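Trurkelbridge > Packing Hall > Bench Cells > Walk-Round Checks

Bench cell walk-round, first shift after a changeover
Site: Mangubat, Trurkelbridge, benches on the north side
Cell: Draker pick arm with the Nandis bench planner

Please work down the sheet in order and write something next to every line, even if it's only "fine." A row of ticks tells me very little on a Saturday when I'm trying to work out why a bench was stood down, and your comments are the part of this sheet I enjoy reading most.

1. Planner view matches the bench layout.
OK. The rendered view is the one we all use now before letting the arm loose on a real tray, and I know some of you were fond of the old paper cards (so was I, I still have a few in my drawer). Check that the item is between the fingers and that the fingers are open before you approve the move. 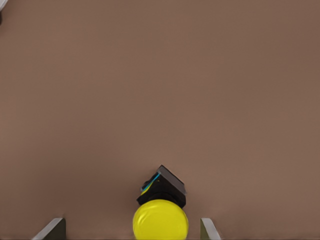

Source: Nandis bench planner, Mangubat packing hall

2. Finger gap suits the item.
OK with a comment. For the yellow rounded piece with the black angular one against it, the item sits nearer the right finger than the left. I would still like whoever is on the bench to nudge the target over and run the view again. It takes a minute, and it's a much nicer minute than the one you spend filling in a dropped item slip.

3. Bench surface clear along the travel path.
OK. Stray pieces near the far corners are allowed if they're outside the marked path in the planner. If you aren't sure what a piece is, go and look at it with your own eyes. The planner is a help to you and it doesn't outrank you.

4. Stop button within reach of the seated position.
NEEDS ACTION. Fine for the taller folks, a stretch for everyone else. We moved the chairs back when the arms came in and the buttons stayed where they were. Maintenance has the job and expects to finish in March. Until then, please stand while the arm is moving.

5. Second item loaded and checked the same way.
OK. The black block with the cyan and yellow bands, over the red dome, is closer to the left finger, so the comment under line 2 applies going the other direction. Please don't copy the offset from one item to the next.

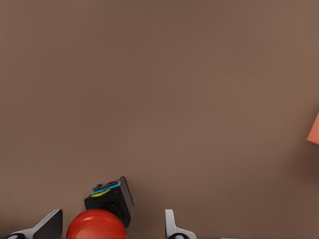 6. Approval made by the person at the bench.
NEEDS ACTION. On 3 of the 26 shifts I looked back over, moves had been approved from the supervisor's desk. I understand why, we were short and the line was waiting, but the whole point of the new way of working is that the person beside the arm gets the say. Several of you told me you felt like you were minding the machine instead of running it, and this is the line where we put that right.

7. Hand lifting log kept up.
OK, and a pleasure to read! Over 1,164 lifts went to the arm that would have been somebody's wrists and shoulders. The other side of it is more sitting and more screen, so the bench swap is now every 18 trays. Please take the swap even when you're in a good rhythm.

8. New starters shown the manual method.
PARTLY. Two of the newer people have only ever packed with the arm running. They need a proper turn at hand packing with someone patient next to them, so that a stopped arm is a slow day and no worse than that.

9. Floor mats flat, cables tied back.
OK. Mat at the end bench curls a little at one corner. Taped for now, new one ordered.

Open items: lines 4, 6 and 8. Leave the sheet in the tray by the hall door, and if you'd sooner tell me than write it down, come and find me at break.

Contact the packing hall office | © Mangubat, Trurkelbridge | Back to top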